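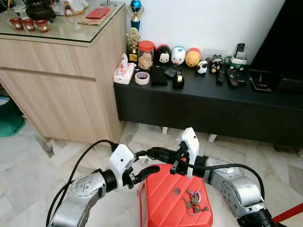
## 4. Setting up a reader poll

Okay, so your op-ed is in Vornillow and you want to ask people what they think about it. I've run 59 of these polls on the Hemar opinion page and still mess up the closing date now and then, so go slowly the first time.

1. Open the column you want the poll to sit under. Mine for these steps is Kibet Shirima's piece on phone bans in high schools (he got a *lot* of mail).
2. Click **Add poll**, then type your question. Keep it under 16 words.
3. Enter the answers. Always put in a "not sure" choice! Readers who don't have one pick something at random or write me angry emails.
4. Set **Who can vote**. I use "Subscribers only" for anything on religion, schools or marriage, and "Everyone" for lighter stuff.
5. Pick a closing date. The menu starts on today's date, so if you skip this step your poll shuts at midnight.

> **Caution:** Once the first vote comes in, you can't change the wording. You can only close the poll and start over, and the old votes are gone.

Read your question out loud before you go any further. "Should schools stop kids from wasting time on phones?" is a column, and it will get you the answer you already wanted. I changed Kibet's to "Should high schools ban phones during class?" and both camps grumbled equally, so I left it. 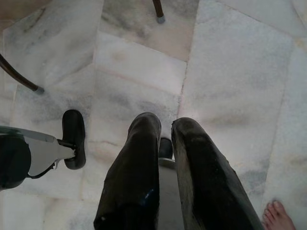
6. Click **Preview** and check it on a phone as well as on your computer. Long answers wrap badly on small screens.
7. Turn on **Hide results until closed**. Folks pile on when they can see who's ahead.
8. Hit **Publish**.

**Note:** Vornillow holds up to 3,000 votes per poll on the basic plan. We came close in December, with a question about prayer before town meetings. If you expect a crowd, switch plans before you publish.

**Note:** Comments are separate. They open with the poll and stay open after it closes unless you untick the box in section 5.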